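Lullen Bank
October 14, 2020
1/11 Lullen Bank has today published its trading update for the third quarter. The main points are set out in this thread. The full statement, with tables, is in the investor section of our website.

Lullen Bank
2/11 Profit for the quarter was lower than in the same period last year. Income from mortgages held steady. Income from cards and overseas payments fell, as customers travelled less and spent less abroad.

Lullen Bank
3/11 The bank has set aside a further £30 million against loans that may not be repaid in full. Most of this relates to small firms in hospitality, travel and events. The sum reflects our own forecasts for the coming year and will be reviewed at the year end.

Lullen Bank
4/11 Wouter Maes, Chief Financial Officer: "Our capital position remains well above the level required of us. We have chosen to take a cautious view of the winter, and the figures published this morning should be read in that light."

Lullen Bank
5/11 Payment breaks. Over 2000 business customers have taken a break from loan repayments with us since the spring. Most have now gone back to paying in full. Those who have not will receive a letter from their relationship manager before the end of October.

Lullen Bank
6/11 Customers who expect difficulty when their break ends are asked to contact us before the next payment is due. Options include a longer term, a period of interest-only payments or a reduced monthly sum. Interest continues to be charged in each case, and the letter will show the full cost.

Lullen Bank
7/11 Bhat integration. The transfer of savings accounts from Bhat, which joined the group last year, is continuing. Account numbers and sort codes will stay the same. Customers do not need to take any action, and we will never telephone to ask for a password or passcode in connection with the move.

Lullen Bank
8/11 Lending to manufacturers. During the quarter we agreed new facilities with Brevisport and Flultari. Both are five-year loans secured on plant and stock. We continue to accept applications from firms in this sector through our regional offices. 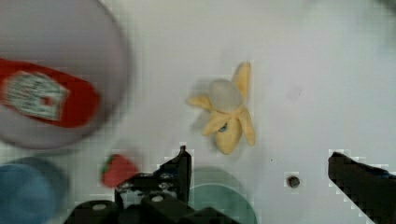

Lullen Bank
9/11 Yesenia Pacheco, Head of Business Lending: "Demand for working capital was strong in the early summer and has since eased. Firms are now asking us about equipment and longer-term plans. Our aim is to give a decision on complete applications within 30 days."

Lullen Bank
10/11 Dividend. The Board has decided not to pay an interim dividend. It will consider a final dividend when the full-year results are known, taking account of guidance from the regulator. Holders of our fixed-rate bonds are not affected and will receive interest on the usual dates.

Lullen Bank
11/11 A call for analysts and investors will be held this afternoon, and a recording will be placed on our website afterwards. Press enquiries should be sent to the media office. We are unable to discuss individual accounts on this channel; customers should use secure messaging in the app or call the number on the back of their card.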